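# Hui-mei Mak on getting girls back to school in Bikholm

Hui-mei Mak has run the Estell evening school since she was 24. We spoke in August, before classes began at 6 p.m.

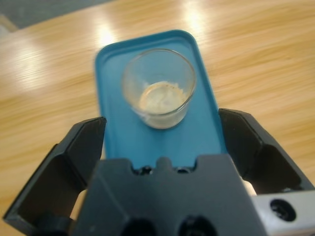 ## Starting with 10 students

Mak left school at 13 to look after her brothers. "My father wasn't cruel about it," she says. "There was money for one uniform." She went back as an adult, and the first class she taught was 10 girls in a borrowed room above a bus office.

Last year 678 students enrolled, most of them between 14 and 19. Many work during the day. Mizanur Chowdhury teaches math and keeps the attendance book, and he phones the family after 2 missed evenings.

## Talking to parents

Mak still makes home visits herself - usually 3 before a father agrees. "I don't argue on the first one. I drink the tea and ask about the girl's chores."

Some families in the Bikholm hills have told her to stay away, and one school sign was torn down twice. She put it back both times.

She wants a second site in Mridha, where the nearest high school is a two-hour walk. The lease is not signed yet. "The owner wants a year's rent up front," she says. "I've asked him for six months."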